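4.2 Surface wear as a guide to age

Several authors have treated the wear on coated steel containers as a rough clock. The Trullden survey is the one most often cited: it graded 1259 containers by eye and reported that the grade rose steadily with years in service. We are not convinced. The survey drew on 7 depots, and at two of them, Gurunar and Bornmont, the service records were filled in after the grading had been done. A grader who already believes that scratched means old will tend to find it so.

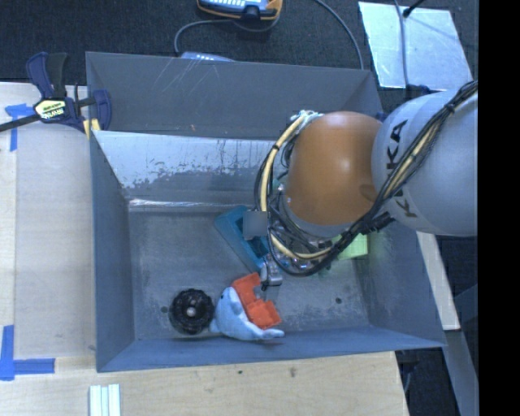 Figure 3. Large grey metal bin with sloping sides. The coating on the inner back wall is worn into ragged patches; the floor is scuffed.

Our own sample is smaller, at nearly 200 containers, and it shows far more scatter. Floors and walls did not wear together, and two bins bought in the same month could end up several grades apart. What went into them seems to matter more than how long they had been in use - a point the Trujillo method leaves out entirely. It assigns each container a single score out of 10, so a ruined floor and a patchy wall can come out level. We doubt that such a score can date anything, and we have not used it in the cost estimates in section 5.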